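Notes from the Mondton building

So we're a few months into having the floor robots at Plostside, and people keep asking me how it's going, so I'm going to use up my corner of the newsletter on it. The 2 machines do the long hallways overnight, and I love them! I used to come in at 6 and push a mop down the whole ground floor before my first coffee (my shoulders do not miss it).

What they can't do is corners. They're round, the building isn't, and anything behind an open door may as well be on the moon. So my mornings now are the hose vacuum, down on my knees, getting the grit out from where the baseboard meets the door frame.
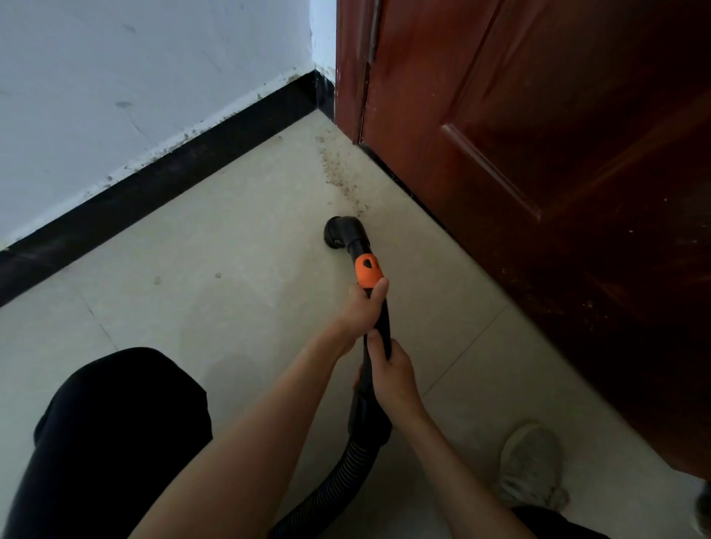 Eyerusalem Workneh told me she'd take the mop back tomorrow, because at least with a mop you got to stand up, and she wants kneeling pads in the next supply order. Fair enough! I've put in for them, plus a longer wand. We're also still working out who empties the robots when the night shift is short, so if you have opinions, come find me before the November schedule goes up.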